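Search jobs Keyword or town Go

Part-time packer, comfort boxes – Drinard

Nida puts together small boxes of everyday things for people who are staying away from home for a while. We are looking for one more person to pack from their own home, 6 hours a week, starting in June.

We deliver the supplies and flat boxes to your door. You sort the items, fill each box, and have the full ones ready for pickup by 4 p.m. No two boxes are the same. One may hold wet wipes, a tin and a ball of yarn, another mostly socks and paper goods. Any clean, flat surface will do for packing – a table, a counter or a made bed.
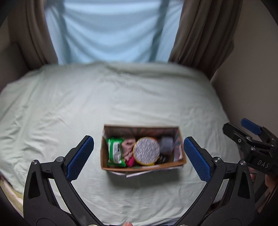

What we ask

You need a dry place to store up to 40 flat boxes, and you should be able to read a packing list in English. Smokers' homes are not suitable. Experience is welcome but not required. Jayanthi Murthy will go over the first list with you.

How to apply

Send a short note to Nesrin Karabulut, Nida, 558 Mansilla Street, Drinard. Include a phone number and the hours you are free. Please do not send original certificates.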